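Ondodier Adds Plate Stand and Mug Tree to Its Kitchen Tabletop Range

WATTHORPE, September. Ondodier, the maker of wooden kitchen storage, has added two new pieces to its tabletop range: a wooden plate stand and a mug tree. Both go on sale this month in the company's Watthorpe shop and through its stockists in Tomoana and Skalleck.

The new pieces are meant for kitchens that are short on cupboards. They keep the dishes a household uses every day out on the table or counter, where people can reach them at mealtimes.

The plate stand holds plates upright between short wooden pegs. Plates of different sizes can be kept on the same stand, and there is no top rail, so a plate lifts straight out. The stand comes in one size and fits most dinner and side plates sold in the shop.

The mug tree has a tall post on a rectangular base, with short dowels for the mug handles. The base was made wider during testing after customers said they wanted to take a mug from one side without having to hold the post with the other hand.

"People kept telling us the same thing," said Sakda Kamolrat, who runs product design at Ondodier. "They own plenty of plates and mugs, but they use the same few every day and wash them every night. Those few don't need to go back in the cupboard."

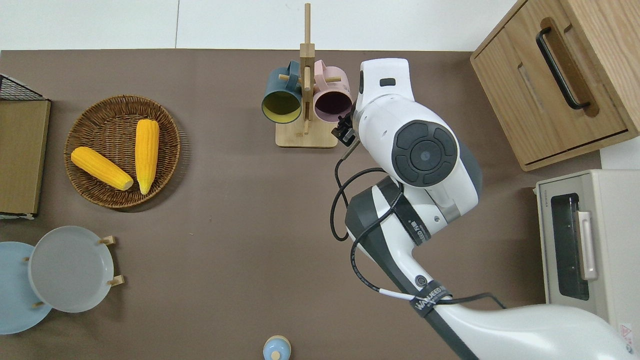
Ondodier tried out early versions of both pieces in 19 homes in and near Watthorpe. Households used them for 15 weeks and sent in notes on what they liked and what got in the way. Several asked for more space between the pegs on the plate stand so that plates with a raised rim would fit. That change is in the finished version.

The notes also showed that people rarely used the pieces alone. Most set them out with a basket for vegetables or fruit, a board, and whatever shakers and small bottles they cook with. Ondodier has put together a short printed guide on arranging a small table this way, and it is free with either piece. The guide suggests keeping the basket at the back, the plates near the front edge and the mug tree well away from the stove.

Woven baskets have been part of the company's range for 4 years and remain its best seller. The shop sold 3,224 of them in the last business year. The round basket will stay on sale at its current price, and customers who buy one together with a plate stand or mug tree will receive a discount through the end of September.

"The basket is what most people come in for," said Ketsara Kaewsai, manager of the Watthorpe shop. "They want something for corn or onions or bread that looks all right on the table. Now we can show them the rest of the table too."

Both new pieces come assembled. They should be wiped with a damp cloth and dried by hand, and they should not be put in a dishwasher or left standing in water. Replacement pegs and dowels can be ordered from the shop. Plates and mugs are sold separately.

The plate stand and mug tree will be set up on the front table in the Watthorpe shop all month, and visitors are welcome to bring in their own plates and mugs to check the fit. Staff will be at the table from 10 a.m. until 4 p.m. Stockists in Tomoana and Skalleck will have both pieces on their shelves but will not be holding fittings.

About Ondodier

Ondodier makes and sells wooden storage and woven baskets for home kitchens. The company is based in Watthorpe, where it has its workshop and its shop.

Press contact: Ketsara Kaewsai, Ondodier, Watthorpe. Sample pieces are available to editors on request and should be returned within the month.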